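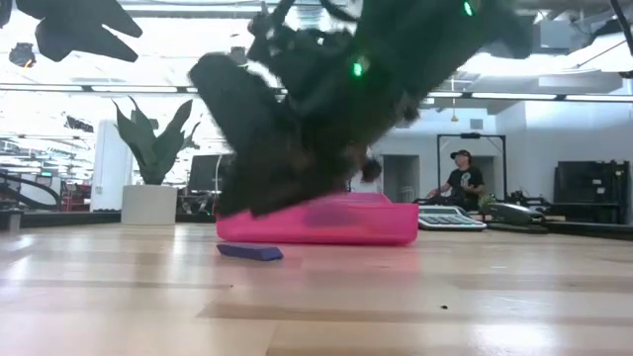
Working With a Critique Partner: Your Questions, My Answers

Updated 2022-06-02

I get a lot of email about critique partners. How to find one, how to keep one, how to get rid of one without crying in a parking lot. I've been swapping pages with other writers for nine years, so I've made most of the mistakes already and you're welcome to them. If your question isn't on this page, send it in and I'll add it when I get a minute.

What is a critique partner, anyway?

It's another writer who reads your work in progress and tells you what they think, and you do the same for them. That second half matters a lot! A beta reader usually reads a finished draft and doesn't expect anything back. An editor gets paid. A critique partner is a trade, and it works best when both of you are writing something at the same time.

Where did you find yours?

I met Birthe Hafstein in the comments of an online writing board, where we were both arguing (politely, mostly) about prologues. She was for, I was against. I asked if she'd read my first chapter and she wrote back two pages of notes on a chapter that was only six pages long. I was furious until dinner, and then I fixed nearly everything she'd marked.

Library workshops are good too, and so are genre groups, local open mic nights, and the class you took once and forgot about. Ask the person whose comments made you want to go home and write.

Do we have to write the same genre?

No, but it helps if you read each other's genre. Birthe writes slow, snowy family novels. Her current one is about three generations of a bakery family called Þrastardóttir, and I write mysteries set in a made-up harbor town called Undberg. She catches it when my people have no feelings for forty pages. I catch it when hers have feelings for forty pages and don't leave the kitchen. If one of you secretly thinks the other one's genre is silly, though, stop right there. It will leak into every note.

How much should we send at a time?

We started with whole manuscripts and it was awful. Mine sat in her inbox from December until I'd already rewritten half of it, so most of her notes were about scenes that didn't exist anymore. Now we do one or two chapters at a time and take turns. Find a size that the other person can read in an evening or two and still have something left to say.

Do send a short message along with the pages. Tell them what kind of draft it is and what you want to know. "Is the uncle creepy too soon?" gets you a far more useful answer than "thoughts?"

What should I comment on?

Start with how it felt to read. Where did you get bored, where did you get confused, where did you forget you were supposed to be taking notes? That last one is gold, so write it down even if all you can say is "I forgot to take notes here."

Then go to the bigger stuff — whose scene is it, what do they want, did anything change by the end. I leave commas alone until the very last draft. There's no point polishing a sentence in a chapter that might get cut.
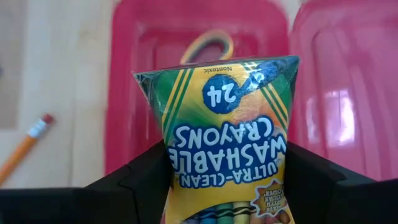
I do mark on paper, by the way. I know, I know. I print everything out and use one color for "I'm confused" and another for "I love this," and then I type up my notes afterward so they're readable. Birthe does it all in comment bubbles and finishes in half the time. Either way is fine as long as the other person can follow it.

How honest should I be?

Honest enough to be useful. I try to describe what happened to me as a reader and leave the fixing to the writer. "I lost track of who was in the boat" is something you can work with. "The boat scene is bad" just makes a person want to lie down.

And say the good parts out loud, please. Be specific about them, too. I once cut a joke about a grumpy cat named Bunis because no one had mentioned it, and it turned up later that it was Birthe's favorite thing in the book. She'd assumed I knew! The cat went back in.

Do I have to take every suggestion?

Nope. Let the notes sit for a day or two before you touch anything. My first reaction is nearly always wrong, in one direction or the other. If a note still bugs me after that, I try to figure out what made her stop at that spot. A lot of the time there's a real problem, but it's sitting three pages earlier than the place she marked.

You also don't have to defend yourself. Say thank you, ask about anything you didn't understand, and go do what you want. It's your story.

What if we disagree about something big?

We had a long one over my second Undberg book. I had a shipping company in it, Stedico, and I'd spent the whole middle explaining how it made its money. Birthe thought most of that should go. I sulked, then I pulled 70 pages down to nine, and I will admit the thing moves now. On the other hand she wanted the ending moved to summer and I said absolutely not. It's still set in winter. We're still friends.

Will someone steal my idea?

I've never seen it happen with a partner, and I've traded with a bunch of people. Give 100 writers the same idea and you'd get a hundred different books, and most of those writers would rather be working on their own anyway. If you're nervous, start with one chapter and see how you feel.

How do I end it if it isn't working?

Kindly and soon. You can simply say you're going to work on your own for a while, and you don't need to list reasons. Finish reading whatever they've already sent you first and give it a proper set of notes. I once vanished on someone instead of saying so, and I still feel bad about it when I see her name on a bookstore shelf.

Can I have more than one?

Sure, I've had two at once and liked it. I stagger them, so one sees the rough draft and the other comes to the next version fresh. With both on the same chapter I ended up with opposite notes on the same paragraph, and I spent a whole weekend moving one lighthouse back and forth.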